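Subject: Re: Plate handler, finger pads and grip height
List: Usier workshop automation list
Month: February

On the earlier thread, a list member wrote:

> I like the idea of doing the plate handler in simulation first, but I'd want
> to know what you are testing before you order any parts. Is it the reach of
> the arms, or the grip itself? When I built my feeder I spent weeks on reach
> and it was the grip that let me down. Also, which plates are you using? The
> skirts differ a lot between makers and a jaw that suits one will slip on
> another. And do you plan to take the lid off with the same gripper?

Thanks for this. I'll take the questions in order, as the answers have moved on a bit since I first posted.

It is mostly the grip. Reach was settled in January, when I measured the bench in the shared workshop and found there was enough room if I moved the vice. The base bolts to the bench top through the two holes that were already there, so I haven't had to drill anything, which will please the others who use it.

The plates are ordinary 96-well ones, black. I have modelled the skirt from measurements I took with callipers on 9 plates from the same box. They agreed with each other well enough that I used one set of figures for the lot. I have not tried a second maker yet. If anyone has odd ones lying about I would be glad of the measurements, mainly skirt height and the width across the short side.

The simulation runs in Ralel, with the arm files exported from the Lerkar drawings. That export was the slow part. The finger joints came through with their limits the wrong way round and the jaws opened when told to close. I fixed it by hand in the file, and I can send the corrected version to anyone who wants it. 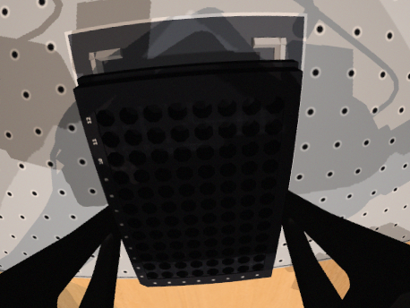 My main trouble now is contact. With the friction set to the default, the plate creeps in the jaws whenever the wrist turns. Raising it stops the creep, but then the plate sticks to the fingers on release and gets dragged sideways as they open. I have settled on a middle value and a slower opening, 2 seconds from closed to fully open. Over a run of 50 picks at that setting I had 22 where the plate ended up further out of line than I would accept on the bench. Most of those were cases where the fingers met the plate off centre and never recovered.

So the next job is a better approach. At the moment the arm goes straight to the plate and closes. I want it to stop short, check the angle of the plate, turn the wrist to match and only then come in. It will add time to each pick, but I am not in a hurry and I would sooner have it slow than have it throw plates on the floor.

As for the lid, I don't know yet. I had assumed the same gripper would do it. The lid is shallow, though, and there is very little to hold on to. A small suction cup might be easier — I have one from the old label machine that still works — but it means another air line along the arm and I have run out of tidy places to put one. I will leave lids out of it until the plain picks are reliable.

Finger pads: I have been looking at the Pavlović rubber sheet that was mentioned here last year. Has anyone used it for anything that gets wiped down with alcohol? The thin grade looks about right, but I have had rubber go tacky on me before and I don't want to glue it on and then have to scrape it off again.

The metal for the fingers is already cut. I have not drilled the pad holes and won't until I know how thick the pads are going to be. If I hear nothing by the end of the month I'll buy one sheet and leave a piece of it in a jar of alcohol overnight.

I'll post the new pick figures once the approach step is in.

--
Sent to the Usier workshop automation list. Please trim quotes when replying.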